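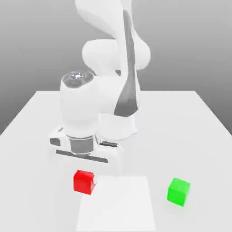 The Arm in Room 9

"It waits for us," said Rochelle Fitzsimmons. She had her chin on her hands and her nose very near to the screen.

"It waits for the program," said Merle. "The program is you, so yes."

The robotics club of Stasbridge had the room until six. The real arm was in Bensaid, two hours by train, and the teams would meet it only in January, on the day of the final. Until then each team had the simulator, a white table, a red cube and a green cube. The task was to put both cubes on the mat, the red one first. It sounded like a game for small children. Merle Rutherford had thought so in the autumn, when he signed the paper.

"I will run it again," Rochelle said.

"Change the height before."

"I changed it already."

She pressed the key. The gripper went down, touched the red cube at its corner and pushed it away from the mat, very gently, as a person pushes a plate when he has eaten enough. Then it closed on the air, lifted the air with great care, and carried it to the mat.

Merle wrote the run in the notebook. He wrote by hand, because his grandfather had repaired radios and had always written by hand. Under "Result" he put: air, delivered.

Rochelle read it upside down and began to laugh, and then she did not laugh any more.

"Pulside has finished both cubes," she said. "Their captain told me on the stairs. They did more than 1000 runs."

"And Flitosside?"

"I did not ask. I did not want to know."

Outside somebody was pulling the bicycles from the rack, one after another. Merle moved his chair closer to hers. He looked at the code for a long time, and he was a little ashamed, for he found the fault in a line which he had written himself. He had measured from the wrong side of the hand. All the evening she had been correcting her own numbers, and her numbers were good.

He could have changed it without a word. She was looking for her gloves.

"Rochelle," he said. "It was my line."

She came back and leaned over his shoulder, one glove on. She was silent so long that he heard the heater click.

"Since October?" she asked.

"Since October."

She pulled the glove off with her teeth and sat down.

"Then move over," she said. "We have the room for twenty minutes more, and I want to see it pick up something heavier than air."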